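# Hand misses the dishwasher door lip after sleeve change, wrist zero or something else?

**Tiltcombe** (posted 12/9/20)

We run one full-size humanoid on a kitchen test cell. It has multi-finger hands on both arms and does the usual jobs: open the dishwasher, load, close. Closing is the part giving me trouble.

The unit had 1,114 logged door cycles on it when I changed the ribbed sleeves on both hands. The old ones had worn through at the heel of the palm. I used the thicker knit kind because that was what the shop had. Before the change, the right hand came in under the edge of the door, the fingertips made contact, and it lifted. Now it arrives low about one time in three and stops with a finger torque warning. The left hand seems fine, but the left doesn't do much on this task.

What I have tried so far:

- Power cycled the arm controller. No change.
- Ran the finger homing routine on the right hand, 5 times. Passes each time.
- Lowered the approach speed to 70 percent. Fewer warnings, still low.
- Wiped the fingertips with a damp cloth.

I have not rerun the wrist zero. The manual for our version says it is only needed after removing the hand, and I did not remove the hand. I did unplug the cable at the wrist to get the sleeve over it and plugged it back in.

Is the sleeve doing this, or should I be looking at the wrist? I would like to avoid a full arm calibration if I can. It takes most of an afternoon and the cell has to be cleared out.

---

**Prasik**

Had the same thing on ours in March. It was the sleeve. Put the thin ones back on.

---

**Woldemariam**

It can be the sleeve, but I would not swap anything yet. There are two separate faults that look like this and you can tell them apart in ten minutes.

First, the sleeve. The thick knit bunches at the base of the thumb and again where the fingers come out. If the front edge has crept forward over the finger joints, the fingers can't open all the way. Homing will still pass because the motors are strong enough to push against the cloth when they move slowly. Under a door they run into the cloth and the load of the door together, and that is your torque warning.

To check it:

1. Park the robot with the arms forward and the hands open, palm wherever it is comfortable. Clear of the counter, please.
2. Look at the four fingers from the back of the hand. The metal joint section should be showing on every one. If cloth is lying over the hinge on any of them, pull it back.
3. Smooth the folds at the thumb toward the wrist, then close the cuff again. Don't pull it tight.
4. Command open and closed, slowly, and watch whether the sleeve walks forward. Do this at least five times.

If the sleeve stays put, leave it alone and go on.

Second, the wrist cable. You had it unplugged. On the version we have, the wrist encoder can come back with a small offset if the plug goes in while the controller is powered. It shows up as a hand that is low or high by the same amount each time. Measure it. Tape a strip of paper along the door edge, run the approach with the lift turned off, and mark where the middle finger stops. Run it a few times. If the marks are close together but low, it is the offset and you need the wrist zero. That is a short routine, not the full arm calibration. If the marks are scattered, go back to the sleeve or look at the camera mount on the head.

Also check the slack in the cable. It needs a loop below the wrist, enough that the hand can turn over without pulling. If it goes tight when the palm faces up, the arm will fight it on exactly this motion. On the other hand, too long a loop will catch on the rack.

For the door itself, open it fully and leave the lower rack as far out as the task normally has it. A door checked with an empty rack pushed in does not load the fingers the same way. We keep a bowl and a plate in ours for this.

While you are in there, inspect the black fingertips. The service sheet at our place says to replace them at 200 hours and I find that is fair. Glazed tips slip on a smooth edge, and wiping them doesn't bring the grip back.

I am adding two from our cell for comparison. We use the Prandier thick sleeve, so it should sit the same way as yours.
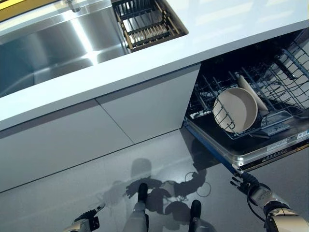
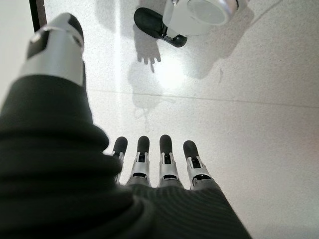 *First: right hand at the outer edge of the lowered door, cable looped under the arm. Second: ribbed sleeve with the finger joints clear of the cloth.*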